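About Us

Stolstead is a small test shop in Kendville. We try out grippers, arms, wrist cameras and controllers for companies that are thinking of buying them, and we write down what we find. We don't sell equipment. We don't take a cut from anyone who does. If a maker sends us a gripper at no charge, we say so on the first page of the report and send it back when we're done.

The shop started after its founders sat through one too many sales demos. Every demo had the same foam cube in it. The arm picked up the cube, set it down, picked it up again, and the man in the polo shirt quoted a success rate. We asked to see it try a bread roll. He said the bread roll would be supported in a later software release. That was enough to get us to rent a room.

What We Test

Most of our work is food handling, with some light assembly. Food is where the claims are the loosest and the spec sheets help the least. A spec sheet will give you grip force and stroke to a decimal place. It won't say a word about what happens when the part is thin, floppy and never the same shape twice.
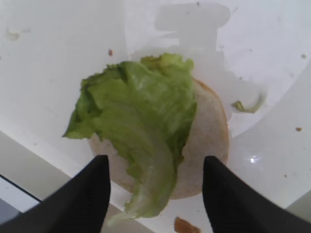

Grip force is the number customers ask us about first, and we think it's one of the least useful on the sheet. Nearly any two-finger gripper we have mounted is strong enough for kitchen work. The trouble is at the low end, where a finger has to close on something that barely pushes back and the controller has to decide whether it is holding anything at all. A leaf of iceberg draped over the bottom half of a bun is a good example. The ruffled edge folds one way, the rib is stiffer, and part of the leaf hangs past the bread onto the plate, so there are several places to grab it and most of them are bad. Then there's the camera. White plate, pale lettuce, off-white bread, and the arm's own shadow falling across the plate. We have seen vision packages that did well on the maker's bench and got lost on lighting no worse than that.

How a Trial Runs

A standard comparison covers 5 grippers on the same arm, with the same controller and the same person at the keyboard. Each gripper gets 70 attempts per item. We keep the failures in. You would think that goes without saying, but we have read plenty of vendor test reports where attempts were dropped as "operator error," and we would like to know which operator.

We give each setup 25 minutes of tuning time before the count begins. Makers complain that this is too short. Our customers, who will be doing the tuning themselves at six in the morning before a shift, tend to think it's generous.

As of December our log held 3,161 counted attempts. It is not a huge number and we don't pretend it settles anything. It is enough to make us doubt any brochure that says "handles all common foods."

The Kimier Bench

Kimier is our name for the mixed bench, where food and small plastic parts share one workspace. We built it because customers kept asking whether one gripper could do both jobs. Our answer so far is "sometimes, and slower than you'd like." Clear plastic is the worst of it. Depth cameras have a hard time with see-through rails, and a finger pad soft enough for bread tends to slip on a smooth strip.
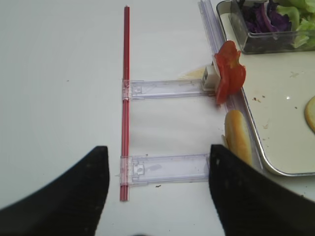 Red rod and clear plastic rails, with a long roll and a salad container close by.

We also run the Ramasamy protocol, our own written procedure for comparing wrist cameras. It asks each camera to find the same items from the same starting poses, first on a clean surface and then with crumbs left where they fall. Several cameras we liked on the clean round did much worse on the second. We publish both scores side by side, and we have been asked more than once to publish only the first.

What We Won't Do

We won't name a "best gripper." We don't believe there is one, and the people who want us to say so usually have one in a warehouse. We won't test from a video. We won't sign anything that lets a maker edit a report before the customer reads it.

If you have a part, a food item or a sales claim you aren't sure about, send it to the shop in Kendville. Bring the real item and not a stand-in. We have our own foam cubes, and they work fine with everything.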